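How to Roast Bell Peppers for the Freezer

When peppers get cheap in August I buy far too many, and this is how I deal with them. A mix of colors is lovely — red for sweetness, yellow because it's pretty, and a green one or two for a little bite.

Heat the oven to 425 degrees. Rinse the peppers, dry them well, and cut each one in half from stem to tip. Pull out the seeds and the white ribs. Lay the halves skin side up on a lined baking sheet and roast for 27 minutes, until the skins blister and blacken in spots.

Tip them into a bowl, cover it with a plate, and go have your coffee. After a while the skins slip off with your fingers.
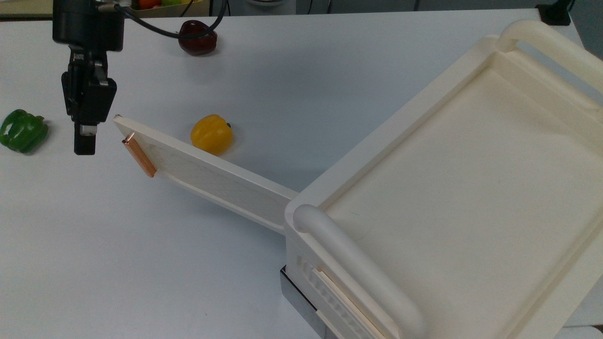

I keep the colors in separate bags, 300 grams in each, which my friend Urszula finds very fussy, but it makes a nice pot of soup for two. Press the bags flat before you freeze them.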